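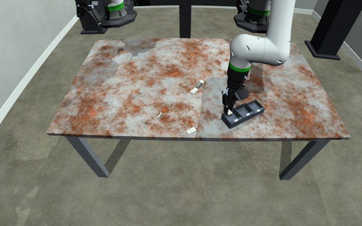
Figure 7.1 — Table au plateau taché d'orange rouille, vue de dessus.

Chapitre 7
La première offre

Le chapitre précédent portait sur la préparation du dossier. On suppose acquis le calcul du point de rupture, c'est-à-dire le prix au-delà duquel l'acheteur préfère se retirer. Reste à savoir qui parle en premier, et à quel niveau.

Prenons le cas Mahmoudi, qui servira jusqu'à la fin du chapitre. L'entreprise veut commander 400 unités à son fournisseur Todine. Le tarif affiché est de 139 euros pièce. Todine sait que Diltia, son concurrent, a été consulté en mars.

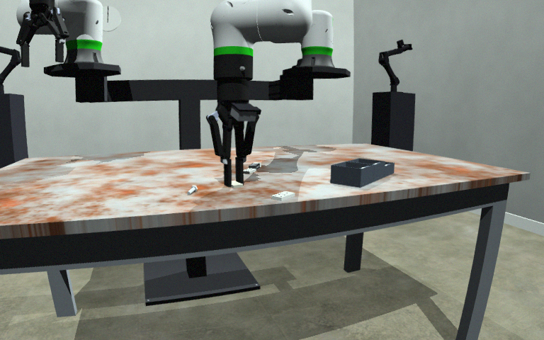 Une première offre fixe un repère, même quand l'autre partie la juge excessive. Les contre-propositions se calculent ensuite par rapport à elle, souvent sans que personne le remarque. La disposition des lieux joue aussi, dans une moindre mesure : de part et d'autre d'une longue table comme celle de l'illustration, avec son plateau marbré de blanc, de gris et de rouge orangé, on se parle de face et les chiffres circulent mal. S'asseoir du même côté, devant le même tableau de prix, change le ton de l'échange — pas le point de rupture.

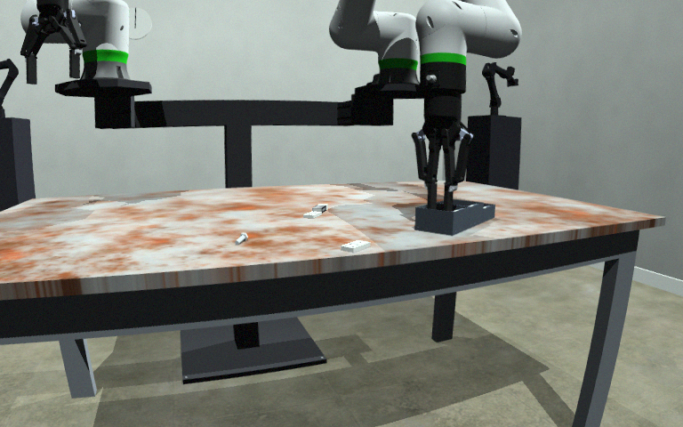

Da-eun Kong

Deux questions guident la suite. Quand l'acheteur connaît mal le marché, a-t-il intérêt à laisser le vendeur ouvrir ? Et comment répondre à une offre très éloignée de la sienne sans la reprendre à son compte ? La section 7.1 traite de la première à partir du cas Mahmoudi. La section 7.2 reprend la seconde avec les échanges de courriels entre Gokico et ses sous-traitants, reproduits en annexe.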